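About us

Hi, and welcome to Gramness! I'm Gerrit Hlongwane, and I run the demonstration side of things at our lab. I get asked a lot what we do all day, and the short answer is that we show robots how to do ordinary things with ordinary objects. No programming each move by hand, no joystick. We pick up a gripper, we do the job ourselves, and a model learns from what the gripper saw.

I started out here when the whole method was an idea on a whiteboard and a pair of finger pads that kept peeling off (I still have them in a drawer). Back then we drove a real arm by remote control, and it was painfully slow. One good demonstration could eat most of a morning! With the hand-held gripper you just reach out and do it, the way you would with your own fingers, and the pace is completely different.

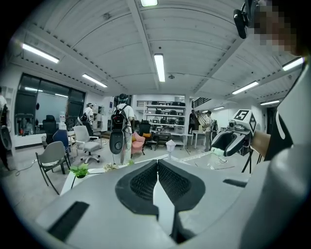
Plants, a lantern-shaped object and two grippers at the white table.

Our main project is called Levmont, and it's all about where a demonstration happens. The usual habit is to clear everything away and record against a plain background. We went the other way – chairs stay where they are, people walk about, and somebody is usually working on something else behind you. Our hunch was that a policy trained in a lived-in room would cope better when it moved to a new one.

So we tested it. We trained one policy on tidy recordings and one on busy ones, using 104 demonstrations for each, and then tried both in 4 rooms neither had seen. The busy one finished the pick-and-place task in all of them. The tidy one managed two. It's a small result and I won't oversell it, but it changed how we plan every session now. We wrote it up in a short report dated 19/10/2024, and we're happy to send a copy to anyone who writes in.
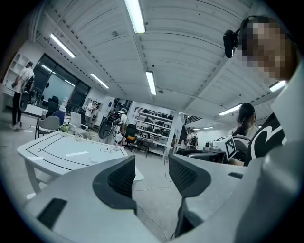 On the lab floor, with people and gear all over the room.

There are 18 of us at the moment, a mix of engineers, students and people who came from other lines of work altogether. I love that part. Someone who has spent years stocking shelves will grab a box in a way I'd never think of, and the model gets to learn that too! New folks practice for a couple of hours before we keep any of their recordings, mostly so they stop rushing the grasp.

What's next? Two-handed tasks, for the most part. Matching up the timing between a left and a right gripper is fiddly – almost all of July went into that – and soft things like cloth still beat us more often than I'd like. If you work on either of those, please get in touch. We swap notes with anyone, and visitors are welcome to have a go with a gripper when they stop by.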